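Furkum (film series)

Furkum is a series of low-budget horror films written and directed by Imad Sfeir and produced by the company Wodik. The series has two films. Both take place in Sestlow, a quiet suburb where the residents begin to hear their own voices from empty houses.

Production

Sfeir wrote the first script as a radio play and changed it into a film after Wodik offered to pay for 10 days of shooting. Most of the interior scenes were made in one rented house. The sound was recorded again later by the Petrauskas studio, which also made the low humming noise that is heard before each attack — fans call it "the drain."

The second film had a longer schedule and a bigger cast. It was shown first in September at a small genre festival, in a hall with 204 seats, and was released for home viewing on 23 Feb 2023. Its full version runs 159 minutes, and several reviewers found this too long for such a simple story.

Reception

The first film got mixed reviews. Critics liked the sound and the slow opening, but the acting of the younger cast was often called stiff. The second film was received better, mainly for its last part, in which almost no words are spoken. 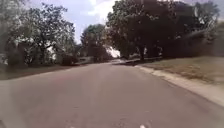

Residential street with trees.

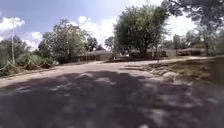 Do the films need to be watched in order?
The second film begins on the same night the first one ends, so it is easier to follow if the first is seen before it.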